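Forum > Around the House > Spare rooms and home offices

Room too full, chairs wobbly – where do I start?

khericlears
Hello all! I've been promising myself since November that I'd sort out the spare room, and I keep walking in, sighing, and walking out again. My plan is to keep the wooden table, get the stuff underneath it into boxes, and pick one chair to stay. My sister votes for the white one, but I sit for long stretches and I'm not so sure. 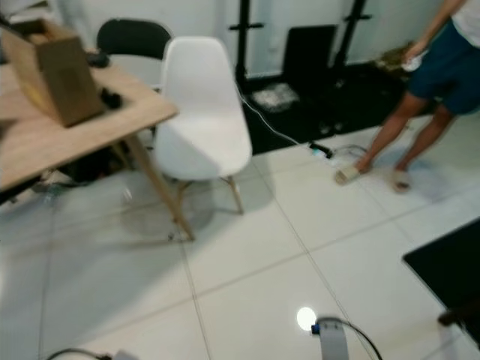
The table end of the room, with both chairs

The table is 28 inches high, if that helps anyone with ideas.

Manee_K
Oh, I feel for you, we had a room just like it! Start under the table, I'd say. Pull it all out onto the tile, cables first, and don't put anything back that same evening. And keep the white chair – those light wooden legs go so nicely with the tabletop.

prasham42
Have to disagree with Manee on the chair, sorry. Molded plastic is fine for dinner, but after 40 minutes at a desk my back complains. I'd keep the black one and put the white one in a bedroom.

Manee_K
A cushion, Prasham! Mine cost 5 dollars and I've sat on it for years.

bircombe
I'd leave the black mat where it is until the very end – handy spot for sorting piles.

khericlears
Thank you, everybody. Cables tonight, then, and both chairs get a week's trial.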